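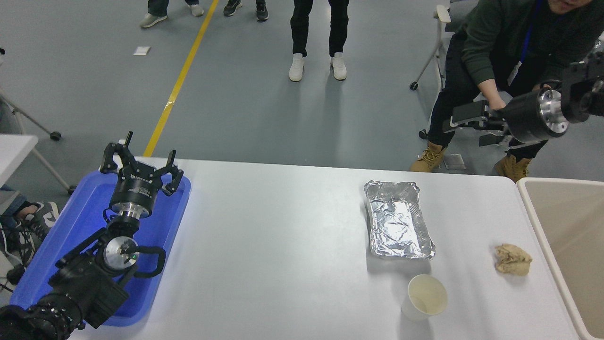

Clearing the Long Table

I promised a few of you I'd write up how we handle the end of a shared lunch, and then I forgot for two newsletters in a row. So, finally, my thoughts on foil trays, paper cups and getting a long white table back to being just a table!

I've been part of the Standville lunches for long enough to have strong opinions on this (my family would say I have strong opinions on dishrags too). We run from 11 until everybody drifts off, and the drifting off is where it always used to go wrong. People are full and happy and talking by the door, and there's one foil pan left out, one cup, one crumpled tan something that could be a wad of paper or could be bread, and everyone walks past it because it's only three things. I've done it myself, plenty of times.

What works for me is starting with the cups. Cups tip over. Even when a cup looks finished there's often a bit of something beige at the bottom, and if that goes across the table cover you've given yourself a second job. So I pick up the cups first, look inside, tip out whatever's in there at the sink and then put them in the bin. Please don't stack them full! I found a tower of them on the windowsill after the October lunch and the bottom one had gone soft.

Next come the crumpled things. Napkins, paper, heels of bread - anything balled up gets a quick look before it goes anywhere. Bread and food scraps go in the compost pail in the kitchen and the paper goes in the trash. I know it's tempting to sweep the whole lot in together, and on a busy day I'm not going to chase anyone down the hall over a napkin.

Foil trays I leave for last. They're big, they're awkward, and if you carry one by a corner it folds up on you. Two hands, long sides, straight to the sink. A rinse in warm water and most of them are good for another round, as long as the rim isn't torn. The really crinkled ones I flatten and put with the recycling. We went through 47 of them last year, which surprised me, so if you have a baking dish with a lid at home and don't mind carrying it over, bring that instead. Put a strip of tape with your name on the bottom. I still have a lovely glass one from the spring and no idea who it belongs to.

The blue plastic tray is my favorite thing to have at a cleanup, by the way. A raised rim means you can load it up with forks and serving spoons and walk the length of the room without dropping any. The rounded corners wipe out easily too, so there's never that line of old crumbs stuck in the edge.

Keep a bin right beside the table if you can, open on top, down at one end. When it lives in the kitchen people put things down "for a second" and you know how that goes. At the Matville lunch they have one at both ends, and I'm jealous.

Then it's a damp cloth over the table cover, middle to edge, with your other hand cupped underneath for the crumbs. Sweep the floor after that. I did it the other way around for years and couldn't work out why there was always grit under my shoes.

Next lunch is Saturday, same room, same time. We're short on serving spoons and we could use another roll of paper towels. I'm bringing the bean thing again.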